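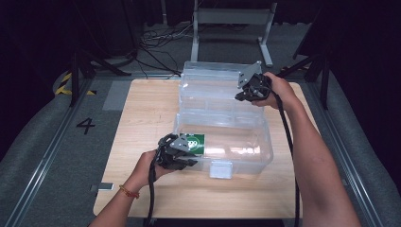
Tiina Väisänen wants to know how a thing can be hard enough to knock on and still let you look right through it. If light can get through a plastic box, she writes, why can't her finger? And why can't light get through the table?

I love this question, and I have been walking around the house all week holding things up to the window because of it. (Try it. A slice of cucumber is wonderful.)

Print this page | E-mail to a friend

First, what does "see-through" mean?

To see anything at all, you need light to leave that thing and land in your eye. When you look at a wooden table through the side of a clear box, light bounces off the wood, goes through the plastic, and carries on to you. The plastic hardly bothers it. So you see the lines in the wood almost as if the box weren't there.

Grown-ups have three words for how much light gets through. Transparent means light goes through neatly and you get a clear view. Translucent means light gets through but is scrambled on the way, like with wax paper or a bathroom window. Opaque means the light is stopped. You are opaque! So is a potato.

Why light gets in and your finger doesn't

Everything is made of atoms, and they are far too small to see. In a solid, the atoms hold on to each other tightly. When you push your finger against plastic, the atoms in your finger and the atoms in the plastic push back at each other, and you stop. Ouch, if you were going fast.

Light isn't made of atoms, so it doesn't get pushed back that way. What matters to light is whether the atoms can soak it up. Atoms have tiny parts called electrons, and electrons are picky eaters. They will only gobble up light that carries just the right amount of energy. In clear plastic and in glass, the light we can see has too little energy for those electrons, so they leave it alone and it goes on through.

Wood is different. It has stuff in it that does soak up some of the light, and it's also full of tiny tubes and walls that bounce light every which way. After all that bouncing, hardly any of it comes out the other side of a plank, and a lot comes back out of the front. Lucky for us, or we'd never see the wood either!

What about colored see-through things?

A green bottle is a half-picky eater. It soaks up most of the red and blue light and lets a lot of the green through. I have an old box of 64 crayons, and I once drew a whole beach and then looked at it through a green bottle. My red umbrella went nearly black. The red light coming off the paper just couldn't make it through the glass.

Now for the strange one: snow

Ice is clear. Snow is made of ice. So why is snow white?

Every time light goes from air into ice, or from ice back out into air, a little of it bounces off and the rest bends. One smooth ice cube doesn't give it many chances to do that. A handful of snow has heaps of tiny edges with air in between, so the light bounces and bends over and over until it comes back out in all directions, all the colors mixed together. Our eyes call that white. Crushed ice does the same thing, and so does a scratched-up plastic cup - the scratches are little edges too.

Try it at home

You need a sheet of plain white paper, a drop of cooking oil, and a sunny window.

1. Hold the paper up to the window. It glows a bit, but you can't see the trees.
2. Lay it on a plate and rub one drop of oil into the middle.
3. Wait 4 minutes, then hold it up again.

The oily spot lets more light through! Paper is a tangle of fibers with air in the gaps. Oil fills up the gaps, and light bends much less going from fiber to oil than it does going from fiber to air, so less of it gets scrambled. Wash your hands before you touch anybody's homework.

Tiina also asked if there are see-through animals. Yes! Glass frogs have such clear skin on their bellies that you can see the heart beating inside. They deserve a page of their own, and I'm working on it.

Home | Light | Weather | Animals | Ask Me

Contact | Copyright Nondside Kids | Back to top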